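Trying out the Skimau household task pack

I've had the Skimau task pack on trial since October, and a few of you asked to see what it looks like when it's running, so I've put together a small gallery page. It's a simulation add-on, so everything happens on screen. You get 76 ready-made rooms and a stack of little jobs for a virtual arm to have a go at, and you can swap things about as much as you like (I have, endlessly!).

I'm no programmer by trade. I teach evening classes with Floarea Nistor and we wanted something our lot could play with before we let them anywhere near real kit. Setting it up took me one long evening and a phone call to Sebastián Riquelme at Skosesico, who sell it over here and were very patient about my graphics driver. The bathroom jobs turned out to be the class favourite, I suppose for obvious reasons.

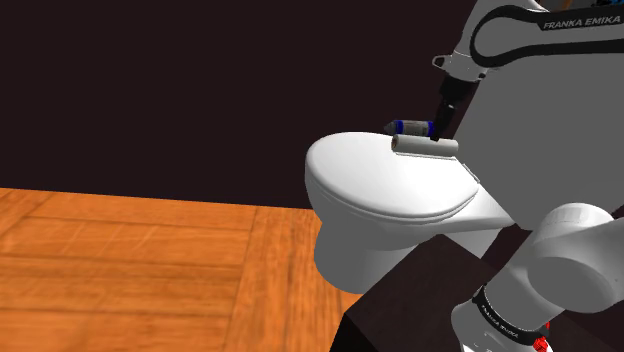

Bathroom set, Franka arm, gripper down at the cylinder on the toilet lid. The little bottle is lying right behind it.

I like this one as a teaching job, as you've got two things lying side by side and a smooth lid under them. Tell the arm to go for the cylinder and you have to think about where the bottle is too. Floarea sets it as a first exercise and then makes everyone move the objects and start again, which gets some groans.

What I'd pick at, if you're thinking of buying: the floors are very orange. You can change the textures but the menu for it is buried 3 levels down, and I still forget where. The lighting could be kinder as well, with dark walls going nearly black in some rooms. And the manual reads as though it was written for somebody who already has the pack.

On the plus side, resetting a room is instant, it ran happily on our ageing classroom machines once I'd turned the shadows down, and you can save your own layouts and pass them round. We've made around 200 between us, most of them daft.

The trial licence covers two seats and runs out on March 31, 2023, and we've already asked for the full one. Kitchen pictures will go up next, once Florencia Saavedra has finished rearranging all my cupboards. If you want any of our layouts, drop me a line through the contact page and I'll send you the folder.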